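Nestcombe Fit-Out Guide
Section 5: Setting up the desk bay

Revised 2025-04-22. Replaces the folded sheet that came in the panel box, which had the left and right walls swapped and caused some unhappiness in Jorkcombe.

Before you start

By now you should have the walls, the floor and the rails up. If you don't, go back to Section 3 and be honest with yourself about the bolts. Allow 15 minutes for this section, or 32 if you are the sort of person who likes to stand back and look at things.

You will need the two mesh baskets, the bag of small white clips, a soft cloth, and whatever you intend to keep in the bay.

5.1 Wall panels: a last check

1. Look at the back wall. The wavy lines should run straight up and down.
2. Look at the side walls. The waves there should run on the diagonal. If one side wall has upright waves, you have fitted a back panel to it. It will hold perfectly well and annoy you for years.
3. Wipe off fingerprints now. Black panels collect them with real enthusiasm.

5.2 Hanging the baskets

1. Take the long white basket and hang it from the crossbar on the back wall. It is shallow, so save it for pens, leads and post you are pretending to have dealt with.
2. Take the black basket, the deeper of the two, and clip it to the sloping rail at the upper left. Use the white clips. Yes, they show.
3. Tug each basket gently. If it shifts, press the clips home and tug again.

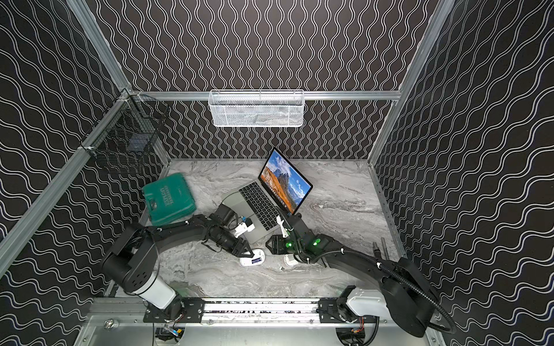

4. Load the black basket first, heaviest things at the bottom. Each basket will take up to 3 kg, a figure we arrived at with bags of sugar.

Caution: Do not hang anything from the baskets themselves. A basket is the end of the line.

Note: Owners of the older Gostora rail will find that the clips fit only if warmed in the hand for a bit. Esko Kemppainen in our parts office recommends a pocket.

5.3 Laying out the floor

1. Put the laptop down near the middle, open, and turn it until you can read the screen without leaning. Square to the wall looks smart in brochures. An angle is usually kinder to the neck.
2. Stand the tool case to the left and keep it shut. Open cases shed small screws, and a pale marbled floor hides them beautifully.
3. Leave the right-hand side clear up to the metal edging strip. You will fill it by May whatever we say.

5.4 Small loose items

Anything rounded goes down flat side first. This sounds too obvious to print, and we have the letters to show otherwise.

1. Check the underside for grit before setting a piece down. Slots and ridges hold on to it, and grit scratches.
2. Lower the piece. Don't slide it.
3. If it rocks, lift it and look underneath again.

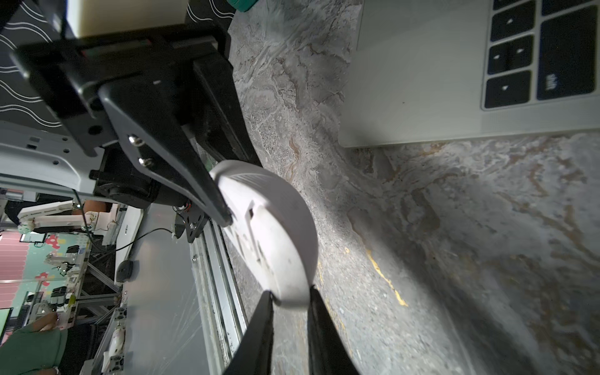
Fig. 5b. White domed piece, tilted, with its slotted underside facing left.

Caution: Never use scouring powder on the marble pattern. Warm water and the soft cloth will do. Lodhi polish is fine on the rails and nowhere else.

5.5 If something is wrong

Basket hangs crooked: the clips are at different heights. Move the lower one up.
Basket hangs straight but looks crooked: it is the diagonal waves. Leave it alone.
Clip missing: check the bottom of the bag, then your sleeve. Spares are listed in Section 8.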